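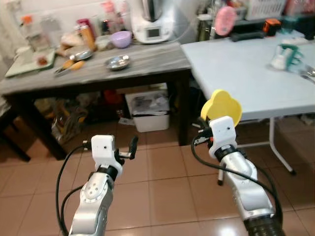
Grasp planner: what changed in August

Quick one this month, half the team is on the Valtum handover and I'm writing between runs.

Big news first – the new planner is in. Rillis now picks the grasp and the arm path in one go, where the old code chose a grasp, handed it over and hoped. Replan time is down to 50 ms on the kitchen set. Was 500. Very pleased.

Both arms also share one collision model at last. So when the right arm is holding something, say the yellow scoop or bowl, whichever it is, that gets added to the model as part of that arm and the left one plans round it. Before this the left arm only knew about the bare gripper. You can guess how many bowls we chased across the tiles.

Perception is more mixed. Plastic is fine, the lavender bowl gets picked up as an object nearly every time. Shiny metal still a pain. Depth drops out on the steel-coloured bowls and the shallow dish, and the planner treats the hole as free space, wich is the worst possible guess. Stopgap: missing depth inside an object mask now counts as occupied. Makes the arms a bit timid near the food processor-looking thing with the bowl on top, but timid is ok for now.

Tooling. Bilance (the log viewer) can now step back through a plan and show why each grasp was thrown out. Please use it before filing a bug. Export is still slow on long logs, known, don't report it again. We've got 3,000 runs in the store and eight of them won't open at all – old message format, converter is half writen.

Next up:
Tongs. Two-finger gripper on a two-finger tool, the grasp scorer hates it.
Table edges where the wooden one and the white folding one come close. Planner sees one big surface, should be two.
Merging the Hijazi branch, after the handover, not before.

If your config still says planner_v1 it'll fall back to the old code without a warning. Change it today please.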